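Sim demos and camera angles – how much junk do you keep?

wullel_bench
Joined: January
Posts: 300

Finally got my kitchen pick-and-place set going in sim and I'm having a ball! 3,709 episodes so far, all teleoperated to start with and then replayed with the camera pose and colours shuffled. I'm using Seraina Oberholzer's replay script with a few changes of my own (mostly so it stops eating my hard drive).

My question is about the wrist cam. Once the randomiser gets going, plenty of frames end up like this one – nearly all wall:
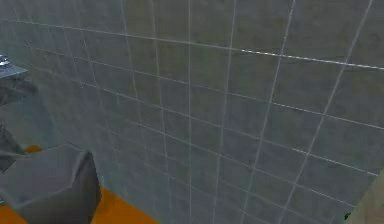 Wrist view, grey tile and orange floor set

Do you filter these before training, or leave them in? My gut says leave them. The arm has to pass through views like that on its way to anything useful.

farooqui_arms

Love the orange floor! I'd cut them, though. I trained on 700 episodes with lots of blank wall and the policy got dreamy, just hovering. Trimmed the dull stretches and it picked up straight away.

susetti

Disagree with farooqui. If you cut the wall frames you cut the actions that get you away from the wall. Was yours hovering because of the views, or because whoever was driving paused there? I'd drop the pauses and keep the views.

farooqui_arms

Fair call, I do stop to think while I'm driving. Never tested the two separately. Still reckon a wrist cam staring at grout is a waste of a batch.

prastero

Try both! Hold back 300 episodes, train one with and one without, same seed. Also check your tilt range, wullel. That's a pretty steep angle on the tiles, and if your real mount can't get there I'd rein it in.

wullel_bench

Good thinking – my tilt range is way wider than it needs to be. I'll narrow it, strip out the pauses and run both versions overnight. Will post the curves in this thread.

susetti

Post the rollouts too please, curves fib.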